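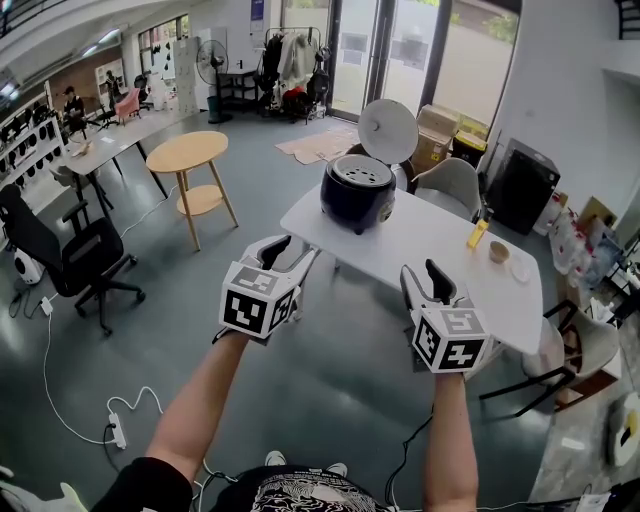
How often do the finger pads on a hand-held gripper need changing? Every 300 grasps is what I go by, and sooner if the rubber has gone shiny.

OK, so that's the question I get most, and I'm putting it up front so we can all relax. Hi everybody! I look after the pair of grippers on the Tosero setup, and this talk is just me telling you how I keep them going.

(Pause, sip of water.)

I start with the marker cubes. I wipe every face with a dry cloth, never the wet kind, because I once smeared a corner and spent a whole afternoon in May blaming the tracking software. Then I wiggle the cube. If it moves at all, the screws come out, get a dab of thread lock and go back in.

Next, the fingers. Open, close, open, close, and I listen! A dry pivot clicks. One drop of light oil does it, and please put it on a toothpick first (ask me how I know).

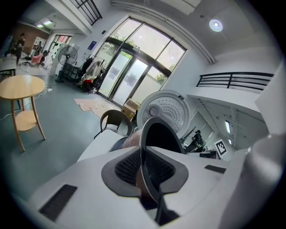
Gripper at the rice cooker, with the steam lid and inner pot.

Kitchen jobs are the hard ones on the hardware, I think. Starch gets into the pivots and dries like glue, so after a rice cooker session I pop the fingers off and soak them in warm water for 14 minutes. Why 14? That's how long my coffee takes, start to finish. Only the fingers go in the bowl, OK? The housing gets a barely damp cloth and that's it.

(Show the spare parts bag here, pass it along the front row.)

My bag has 2 spare finger sets from Jansen and a little hex key on a string. The string was the best upgrade of the year.

Last bit is the alignment check. Both grippers go in the Tevurard cradle, fingers closed, and I compare the reading with the one taped inside the case lid. If they disagree, I reseat the cube and run it again before I touch any settings.

(Questions. If there's time, tell the Pinedska shipping story.)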